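4.2 Fitting the Vatley sill sensor

The sensor may be fixed to stone, tile or painted timber. Read this section in full before removing the backing film.

1. Choose a position at least 300 mm from any radiator or cooker.
2. Wipe the surface with a soft cloth and leave it to dry.
3. Hold the base in place and mark its two front corners in pencil.

Note: On polished stone, use the clear pad supplied (part 681). The grey pad is for timber only.
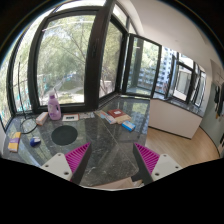 Figure 7. Polished stone counter at a corner window.

4. Peel off the film and press the base down firmly for 35 seconds.
5. Slide the sensor on to the base until it clicks.

Caution: Do not place the base across a seam in the stone. Do not use solvent cleaners within 200 mm of the pad.

To remove the sensor, see section 4.5.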